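Peg and inset puzzles

From the Rusemov Open Reference, toys and games section

An inset puzzle (also tray puzzle, form board, lift-out puzzle, in some shops just "board puzzle") is a flat board with shaped holes cut in it and loose pieces that fit the holes. One piece, one hole. A peg puzzle is the same thing with a small knob on each piece. Differs from a jigsaw in that the pieces don't usually lock to each other, only to the board. Number boards, alphabet boards, animals, vehicles and plain shapes are the usual subjects.

Names

Usage is messy. "Form board" is the older term and is still met with in writing on child development and testing. "Inset" is mostly British and mostly schools. "Tray puzzle" can mean an inset puzzle or a jigsaw that sits in a frame, depending on who is selling it. Catalogues mix all of them, sometimes on the same page. The piece is called an inset, a piece or a shape, and the hole a recess, well or cut-out.

Origins

Shaped boards were in use in teaching well before they were common as toys. Early 19th century French work with children who had learning difficulties is normally given as the starting point, and later in the century similar boards were taken up for general schooling and then for testing. Timed form boards were a regular part of non-verbal tests by the early 20th century, useful as they needed no reading and hardly any spoken instruction.

As a nursery toy the thing spread later. Cheap plywood and the powered fretsaw did most of it. Plastic sets came in after the war, foam ones later again.

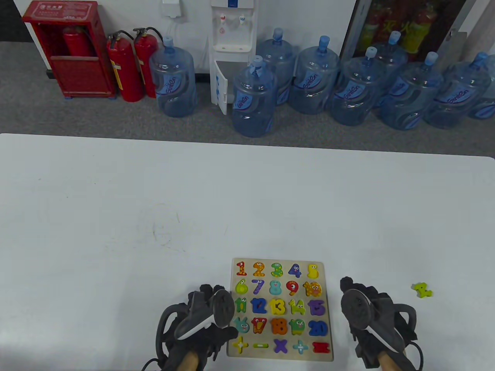 Number boards

The number board is one of the commonest types. Usually the digits run 1 to 9 or 0 to 9, sometimes up to 20 on larger boards. Layouts vary. Straight rows are usual, though there are boards shaped as caterpillars, trains, clocks etc. with the numbers set along the body.

Some boards print matching dots or objects in the bottom of each recess, so that lifting the 3 shows three apples. Others leave the recess plain. Teachers tend to prefer the printed kind for counting and the plain kind for shape work, but this is far from a rule.

Known awkward points:

6 and 9. On many boards the same piece turned over end for end, so either fits either hole. Some makers alter the tail of one to stop this. Some don't bother.
0 and the letter O, where number and letter sets are kept in one box.
1, which in a plain font is just a stick, and goes missing most.
Open or closed 4. Children taught one form may not recognise the other.

Materials

Wood. Beech, birch ply, pine, rubberwood. Heavy, lasts, can be sanded and repainted. Swells if left damp and then the pieces jam.

Card. Cheap and light. Corners go soft, and a piece that has been chewed does not go back in.

Plastic. Washable. Thin vacuum-formed trays crack at the rim.

Foam. Mostly EVA, die cut. Soft, quiet when dropped, floats, holds colour well. Takes bite marks. A foam piece squashes a bit, so it can be pushed into a hole it doesnt quite fit – bad for sorting practice, good for tempers. 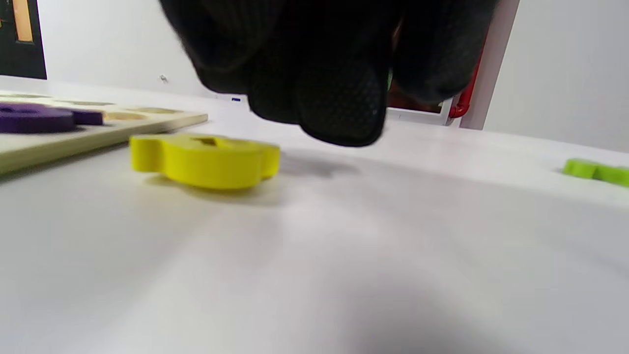 Mixed sets exist too, with a rigid board and softer pieces, or the other way round. Fit is harder to get right in these, as the two materials behave differently in a warm room. Toft, a small workshop making school sets to order, cut its recesses a shade wider on mixed boards for this reason and marked them on the back with a W.

Pegs and grip

Knobs come in several sizes. Large ones suit the whole-hand grasp of a child around one year old. Small ones ask for finger and thumb, and are often defended as preparation for holding a pencil. Evidence for a direct link to handwriting is thin, but the small peg clearly does ask for a finer grip.

Without a peg, the piece has to be got up off the table by its edges. Thickness matters a lot. Thin card pieces are fiddly even for adults, thick foam or wood ones are easy. Taking a piece out of a tight recess is generally harder than putting it in, and some boards have a finger notch, or a hole through the back, to help with that. Many children simply tip the board over.

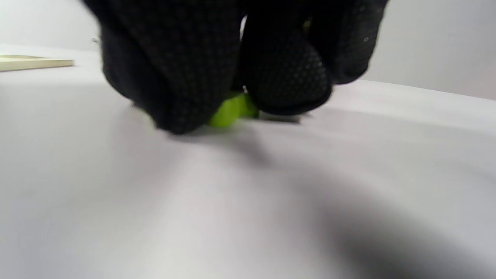 Small yellow-green object held between the fingers of a dotted glove.

How children use them

Rough order, varies a great deal from child to child:

Emptying the board. Comes first and stays popular.
Putting in a circle, which needs no turning.
Square and triangle, with a fair bit of banging.
Trying a piece in each hole in turn.
Looking first, then placing.
Turning the piece in the hand before it reaches the board.

The last step is the one most written about, as it suggests the child is picturing the fit in advance. Nour Hamdan's handbook for nursery staff, Hands Before Numbers, argues that adults correct too early here and that a piece left sticking up half in, half out of the wrong hole is doing useful work. She also advises against naming the number every single time it is picked up. Not everyone agrees – the naming habit is very common and plenty of teachers stand by it.

Number boards are usable long before the child can count. At that stage the digits are just odd shapes. Matching a 5 to its hole is not the same as knowing five, and the handbook is blunt on this point.

Use with older people

Inset boards are also used in hand therapy, after stroke for example, and in dementia care. Adult versions tend to avoid nursery colours. Tasks may be timed or done with one hand, or with the eyes shut. Reaching, pinching, turning and releasing can all be looked at in one short session, and the kit is cheap.
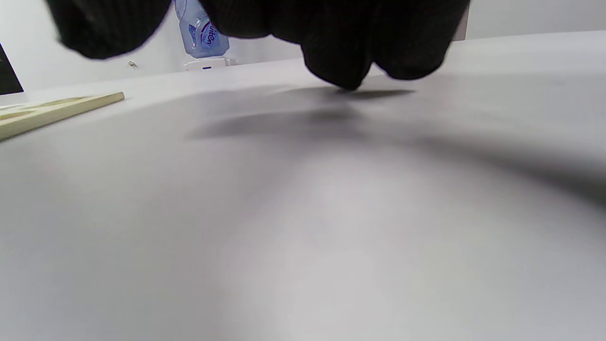
Working by touch alone brings out different problems. Rounded digits such as 3 and 8 are easily confused, 7 and 1 likewise, and the lower edge of a shallow recess can be hard to find with a fingertip. Boards made for blind and partially sighted users have deeper wells, a raised rim and sometimes a braille label beside each hole.

Safety

Main concerns are small parts, loose pegs and paint. Pegs fixed with a screw from behind hold better than glued dowels, though the screw needs checking now and then. Foam pieces can be bitten through and a fragment is a choking risk, so foam sets are often sold for age three and up even where the pieces themselves are large. Age marking should be read as a safety notice first, a guide to difficulty second. The two get mixed up alot.

Lost pieces

The standing problem of the type. A jigsaw short of 2 pieces is annoying, a number board short of 2 is a board with no 4 and no 7. Usual fixes: number the back of each piece to match its board, keep each board in its own cloth bag, trace the empty hole and cut a spare out of thick card or a foam mat.

Few makers sell single pieces. Herneo did for a time, from a printed list, with every shape under its own order number (the yellow 8 was 331, the lower case g 1502). Skotau boards used the same cutting patterns for several years, so spares from one will generaly fit the other.

Collecting

Minor field. Early painted boards with all pieces present fetch the most, hand-cut ones above all. Replacement pieces are common and not always declared. Check the saw marks on the edge against the hole, and compare fading on the face with fading on the board.

See also

Jigsaw puzzle
Shape sorter
Stacking rings
Fretwork
Fine motor skill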